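Registry Records and Returned Gifts: Notes for the Stindville Session
Speaker: Helju Eglītis
Version of 27/01/2019, replaces the earlier handout

Opening

Introduce myself, then go straight to scope. The talk covers the wedding gift registry as a record: who can write to it, when an item counts as bought, and what happens to the money when a gift goes back. It does not cover etiquette. Questions on cash gifts and honeymoon funds go to Urmas in the second half.

Most of the audience will be store staff or planners. Skip the history of registries unless someone asks.

Terms

Read these out once, slowly. The rest of the talk depends on them.

Registrant: the person or couple who opened the list.
Giver: anyone who buys from it.
Line: one product on the list, with a requested quantity and a fulfilled quantity.
Closed line: fulfilled quantity equals requested quantity.
Event date: the wedding day as entered by the registrant. Many systems calculate the return window from this field and ignore the purchase date.

Mention that Dindik calls a line a "wish" and that Nowakowski calls it a "request." Same thing.

Where duplicates come from

Start with the sample. We pulled 287 closed registries from the Endar archive and traced each duplicate gift back to its cause. The largest group had nothing to do with givers being careless. The gift was bought in a store, at a register, and the cashier rang it up as an ordinary sale. The line stayed open. A second giver saw it open and bought the same product online.

The second group was substitutions. The giver found the listed color or size out of stock, bought the nearest thing, and assumed the list would be updated. A substitute has a different product code, so the system has no line to match it to.

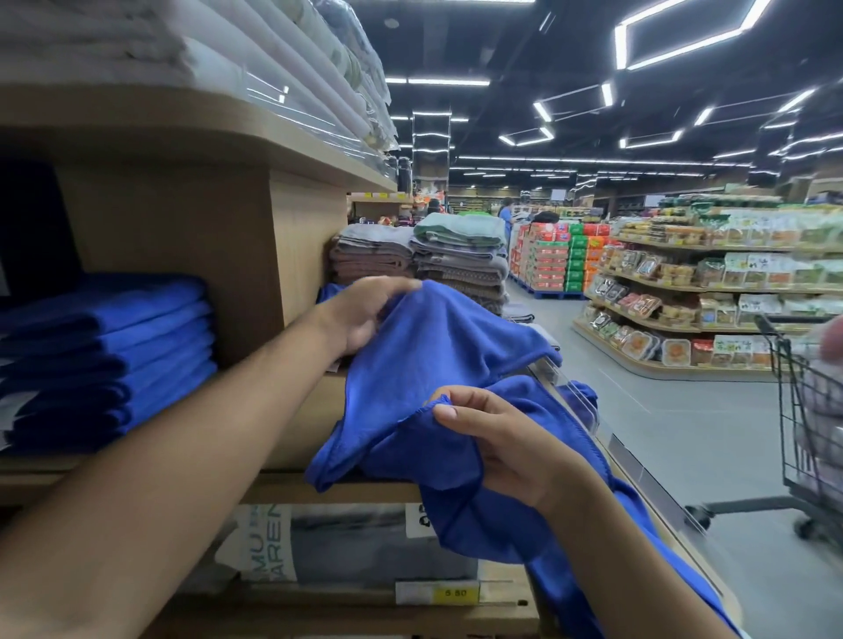
The third group was split quantities. A registrant asks for a set as one line with a quantity of one. A giver buys half the pieces individually. Again the codes do not match, and the line stays open at full quantity. Advise registrants to list pieces singly when the store sells them singly. Merike Uibo raised the opposite case at the April session: a set price is lower than the sum of the pieces, so listing singly costs the givers more. Both points are correct. Let the registrant decide and write the choice in the notes field.

Pause here for questions on matching. Keep it short.

Fixing a line by hand

Walk through the sequence as the store would do it.

1. Find the registry by registrant name and event date. Do not search by name only. Married and unmarried names both appear, and some systems overwrite the first with the second after the event date.

2. Ask the giver for the receipt. Without one, do not mark the line as fulfilled. Add a comment and leave it open.

3. Compare the product code on the receipt with the code on the line. If they differ, record a substitution and enter both codes. Do not edit the original line to match what was bought – the registrant loses the record of what was asked for.
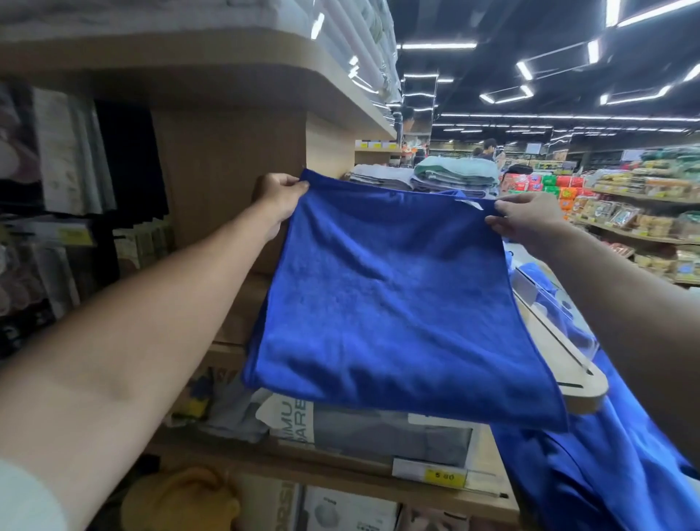 4. Enter the quantity from the receipt. If this takes the line above the requested quantity, save it anyway. An over-fulfilled line is the only sign the registrant will get that a return is coming.

5. Record the giver's name for the thank-you list, with the spelling the giver uses. Ivars Mägi tested names with diacritics for us and found that the printed list dropped them in one export format and kept them in another. Check the printout before handing it over.

Returns

Main point: a gift return has two possible owners of the money, and the store's policy has to name one. In the policy we use as a model, a registry return goes to the registrant as store credit, and the giver is not notified. A return made by the giver before delivery goes back to the original payment method.

The window in the model policy is 30 days after the event date. If the wedding is postponed, the registrant must change the event date before the old window ends. Afterward the field locks and a manager has to reopen it. Aušra Mets has the form.

Credit cards deserve a separate remark. If the giver paid in installments, a return for store credit does not cancel the installment plan. The giver goes on paying and the registrant holds the credit. Lenders treat this as a completed sale. Staff should not promise otherwise at the counter.

Likely questions

Can a registrant see prices paid? In most systems no, only the listed price.

Can two stores share one registry? Yes, by a linked list, but fulfilled quantities may update with a delay.

Does completing the list after the wedding change the return window? No. Those are ordinary purchases by the registrant, and the store's regular terms apply.

Hand over to Urmas Juška for cash gifts. Leave the terms slide up while he connects his laptop.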